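August, bench 7, late afternoon

Kitchen table build for the Bamstead bench, still going. The Ziller mounting plate took most of the morning and all of my goodwill. Spare screws are in the Celtov tin, labeled "not spare" by someone with opinions.

Reach check on the plate comes next. I want both arms to get to it without arguing over the middle of the mat. Grip width is 134 in the config, was 154, and I have no memory of choosing either.
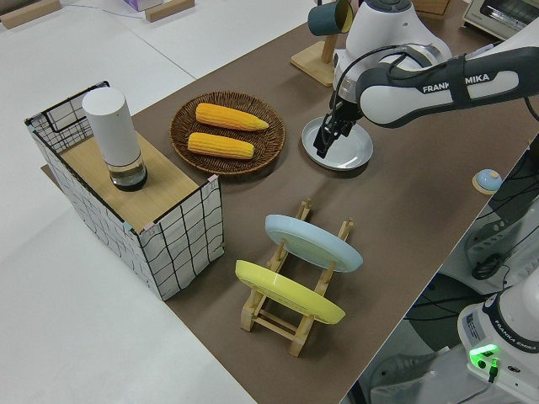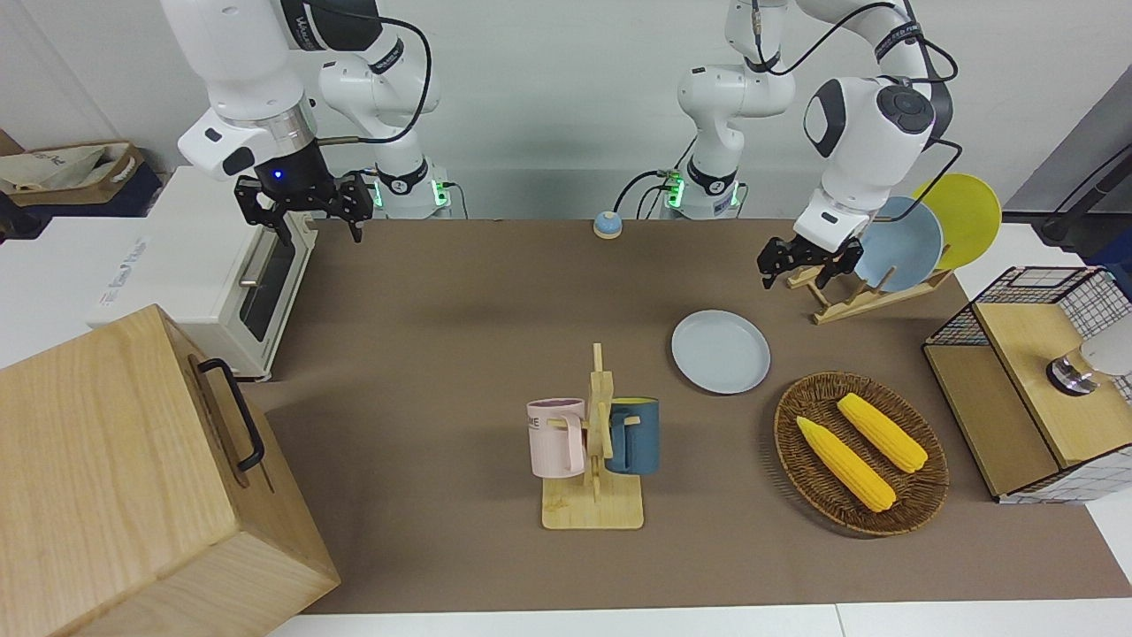
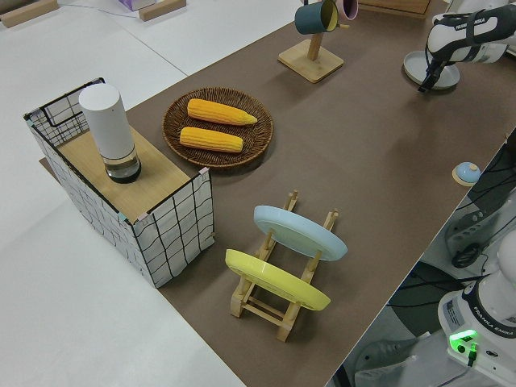
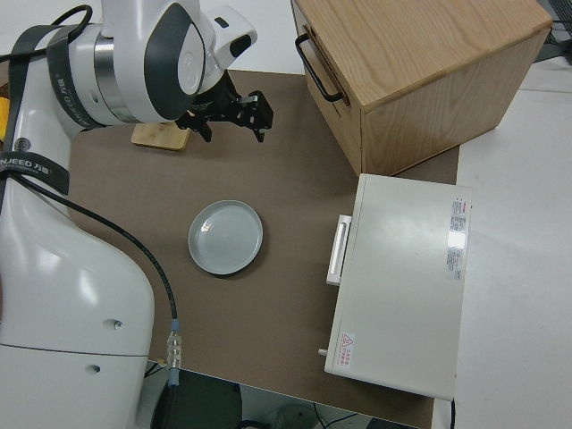

Table layout, plate out on the brown mat in all four. Corn in the first three only.

Still to do: tie back the cables, save the poses under run 866, and write down where the mug tree goes – I keep moving it to make room for my elbow. The Keskinen bracket can wait until I find the drawing. Check the drawer with the black handle too.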